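Abro hilo porque llevo toda la tarde con los estuches de mis hijos encima de la mesa y necesito contárselo a alguien 🧵

A ver, contexto. En casa tenemos dos niños en edad escolar y una cantidad de bolis que no es normal. Abres cualquier cajón y sale un rotulador sin tapa. Abres el de los cubiertos y también, os lo juro.

Total, que he decidido vaciar TODO. Estuches, cajones, la caja de galletas de las ceras, el bote de la entrada, el bolsillo de mi abrigo (dos sacapuntas, no preguntéis).

Primera fase: probar los rotuladores uno a uno en la parte de atrás de una factura. Los que pintan, a la derecha. Los que no, a la basura sin despedida. Los que pintan "un poco si aprietas" también a la basura, aunque el pequeño me ha montado un drama por un verde.

Han salido alrededor de 40 rotuladores muertos. Y yo en enero comprando otra caja porque "ya no quedan".

El verde se ha salvado, por cierto. He negociado fatal.

Segunda fase: los lápices. Yo era de sacapuntas metálico de toda la vida, pero Marloes Visser me recomendó uno de manivela de los que se enganchan a la mesa y madre mía, qué placer. He afilado lápices que no lo necesitaban. He afilado uno hasta dejarlo en nada, lo reconozco.

Tercera fase, la que me da más pereza: lavar los estuches. Los de tela van del revés, con la cremallera abierta, sacudidos antes en el balcón para que caiga la viruta. Agua tibia, jabón del de lavar a mano y un cepillo de dientes viejo para las esquinas. A la lavadora los metí una vez y la cremallera no volvió a ser la misma.

Para la mina de lápiz incrustada en el fondo, goma de borrar ANTES de mojar. Si lo mojas primero haces un puré gris precioso. Pregunta de examen que suspendí el año pasado.

Precious Sarmiento me dice por privado que ella usa toallitas y ya. Precious, te quiero, pero lo mío ya era otro nivel, había un caramelo fundido con una goma.

De todos los que hemos juntado me quedo con el rosa. Cremallera, sin compartimentos raros, sin tres pisos que se despliegan como un acordeón. Metes las cosas, cierras, fin.
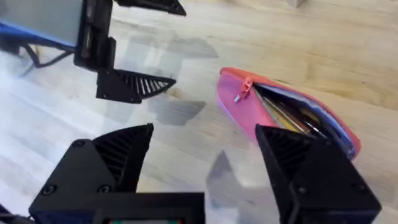

El rosa, en la mesa clara. Mi favorito.

Lo que va a ir dentro este trimestre: dos lápices, goma, sacapuntas con depósito, boli azul, boli rojo, tijeras de punta redonda y pegamento de barra. Los colores van aparte, en una bolsa que se queda en clase. Si lo mezclas todo, al tercer día no cierra.

Y nombre en todo, también en la goma. Yo escribo en cinta de carrocero y la pego alrededor del lápiz, aguanta bastante más que las etiquetas monas que compré.

Me quedan por ordenar las reglas. ¿Alguien sabe por qué tenemos 10 reglas y ninguna llega entera al 30?

Se aceptan trucos para quitar rotulador permanente de un estuche blanco. He probado con alcohol y ahora la mancha es más grande, pero más clarita. ¿Eso es ir ganando?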